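Movie night at home: keeping discs, screen and sound in order

Start with the discs. Hold them by the edge and the center hole, and wipe from the middle straight out to the rim with a soft, lint-free cloth. Wiping in circles follows the track and can turn one hair of a scratch into a long skip. Fingerprints come off with a little lukewarm water and one drop of dish soap. Rinse, pat dry and leave the disc standing for a few minutes before it goes in the player.

Store cases upright like books, away from the radiator. I keep 142 of them on two shelves, sorted by title. Sorting by director looked good for a week, then the rest of the house stopped putting things back.

Box sets with cardboard sleeves are hard on discs. Move the discs to plain plastic cases and keep the sleeve for the artwork.

If you use a projector, measure before you drill. My screen is 100 inches corner to corner, which suits a couch set back along the far wall. Hang a bedsheet at the same size for one evening and watch a whole film on it. If you are turning your head to follow the action, go smaller.

Clean the air filter on the projector every two months. Unplug it, let it cool all the way, slide the filter out and go over it with a vacuum on low. The lens gets a blower bulb and nothing else unless there is a smear on it.

Dialogue too quiet, explosions too loud? Look in the sound menu for a night mode – most players and soundbars have one. On my old Sillum receiver it is seven clicks down and called something else, so check the manual. Turning the center speaker up a couple of notches also helps.

Put a strip of felt under the speakers if they sit on a wood shelf. It stops the buzzing in low scenes.

For snacks, set everything out before the opening credits and keep a small trash can by the couch. Crumbs in the cushions come up best with the narrow vacuum nozzle. 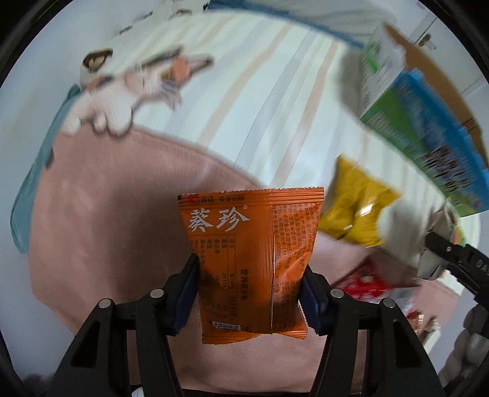
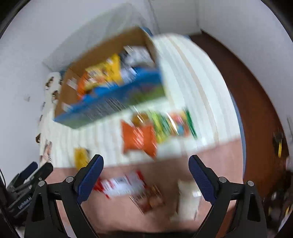 Packaged snacks.

PASTILGATE, May – Next time: getting a stuck disc out of a player without taking the lid off, and what to do with old VHS tapes that smell of the basement.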